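Home News Programs Students Partners Events Contact

Gosanine College Opens Second Year of Student Robot Skills Project

Student teams will record everyday household tasks by hand and train robot arms on the results

DUDA – Gosanine College announced today that its Robot Skills Project will return for a second year, with 40 students from four departments taking part. The project is run by the college's School of Applied Technology together with Datance, a Duda company that develops training software for service robots.

Students enrolled in the project learn how robot arms can be taught from human examples. Working in pairs, they carry out short household tasks with hand-held grippers, one in each hand, and the movements are recorded for later use in training. The tasks this term are watering plants, setting a table, folding small towels and sorting mail. Each team writes its own task plan, records it, reviews the recordings and discards those that do not meet the project standard.

The first year of the project produced almost 300 hours of approved recordings. Students used them to train the college's two robot arms, which were then tested at an open evening attended by families, local employers and teachers from the Duda school district.

"Our students come to this work from engineering, computer science, nursing and design, and few of them have handled robot equipment before," the School of Applied Technology said in a statement. "By the end of the term they are expected to plan a task, record it to a consistent standard and explain to an outside audience what the robot learned and where it still fell short."

Practice sessions are held in the project's teaching rooms on the ground floor of the Wudix Building, where several work areas are arranged to resemble parts of a home. Students begin with 10 hours of supervised practice before any of their recordings are counted. Instruction during this period covers safe handling of the grippers, steady movement, care of the markers and the correct starting position at the table. 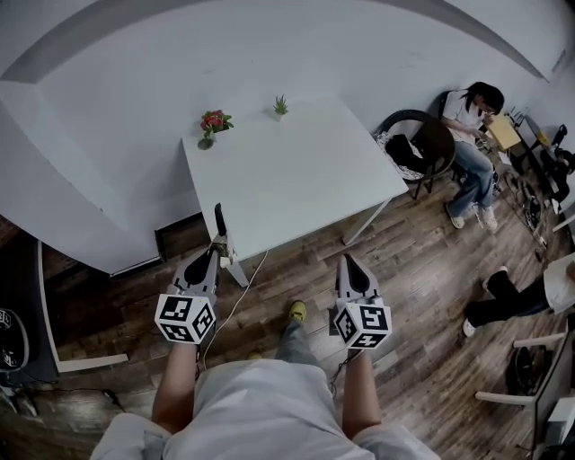
A participant holds a pair of hand-held grippers toward a table with potted plants during the Robot Skills Project. Credit: Gosanine College

New this year is a review stage led by the students themselves. Each team will exchange recordings with another team and provide written comments before the work is submitted. The college has also added a unit on privacy and consent – a subject that last year's participants asked to have included in the course.

Datance will provide software licenses and technical advice for the full term. The company will also receive two student interns in the summer, chosen from among those who complete the project.

The term will close in March with a team competition open to the public. Ten teams will each present one trained task, to be performed by a robot arm without human help, and judges will score the results on reliability, care in handling objects and the quality of the written report. The competition hall has seating for 110 guests. Admission is free, and doors open at 5:30 p.m.

Students who wish to join the waiting list for the current term may apply through the School of Applied Technology office. No earlier experience in robotics is required, but applicants must be able to attend both weekly sessions.

About Gosanine College

Gosanine College is a two-year and four-year institution in Duda offering programs in technology, health, business and design. The Robot Skills Project is open to enrolled students in all departments and carries three credits.

Media inquiries may be directed to the Gosanine College Office of Communications.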